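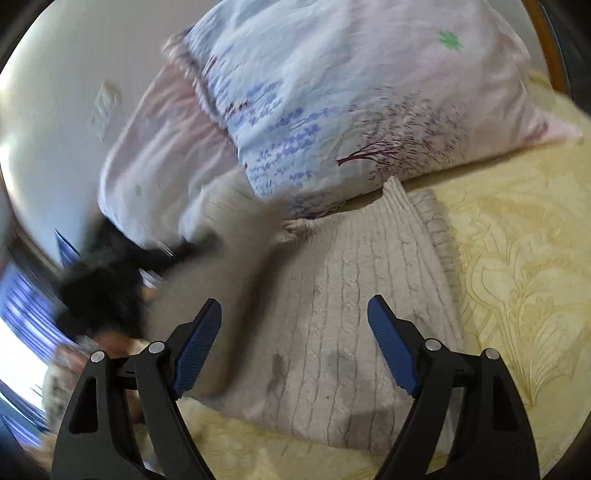 When is a demonstration episode dropped from the training set?
When the tracking log has a gap longer than 5 frames, or when the two finger pads leave the view before the grasp closes.

Pre-session check, hand-held gripper, bedding tasks
Site: Tremholm
Date: 2/22/21
Checked by: Bahman Mazandarani

Finger pads seated, no lifting at corners: OK
Pivot screws tight, both fingers: OK. Left side took a quarter turn.
Full open and close, 8 cycles: OK
Lens clean: OK after second wipe
Battery above minimum: FAIL. Swapped, rechecked, OK.
Clock sync with logger: OK
Walkway clear on operator side: OK
Helper told to keep fingers out of the pad gap: OK

Comments
Episode 19 dropped, tracking gap. Episode 4 kept, slow grasp but complete.
Knit items snag on the pad edge when pulled sideways. Lift first.
L. Koval to review pad wear before the Cullinane session.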